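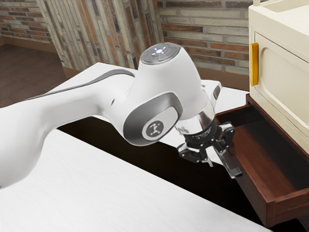
Fig. 1. Computer rendering: jointed arm with downward-pointing gripper over a white tabletop.

Unit 4. Rendering Surfaces: Diffuse and Specular Reflection

Reading: Foltum course reader, sections on local illumination. The Clendach scene files are needed for the exercises at the end.

4.1 Terms

A local illumination model computes the color of a surface point from the light reaching it directly. Light that has bounced off other surfaces is left out and replaced by a constant, the ambient term. The inputs are the unit surface normal N, the unit vector to the light L, the unit vector to the viewer V, and the material coefficients.

4.2 Diffuse term

A matte surface scatters light equally in all directions. Its brightness depends on the angle between N and L and does not depend on V:

I = k max(0, N · L)

With the light 60 degrees off the normal, the diffuse term falls to half its maximum. The max() is required. Without it, points facing away from the light receive negative values, and these subtract from the ambient term.

4.3 Specular term

Let R be L mirrored about N. The specular term is

S = s max(0, R · V)^n

A low exponent (n = 5) gives a wide, soft highlight. An exponent in the hundreds gives a small, sharp one. Set S to zero wherever N · L is negative.

Metals tint their highlights; paints and plastics generally do not. White housings and polished metal therefore need separate material entries even when their diffuse colors are close.

4.4 Normals on curved parts

Curved parts are stored as flat triangles. Shading with one normal per triangle shows the facets. Interpolating vertex normals hides them, but the outline remains a polygon. Renormalize after interpolation.

Exercises

1. Load the Tan model (1138 triangles). Shade it with face normals, then with vertex normals. Note where the outline gives the mesh away.
2. Derive R in terms of N and L.
3. Repeat exercise 1 with n = 5 and n = 60. Submit both renders through Todis before the May review.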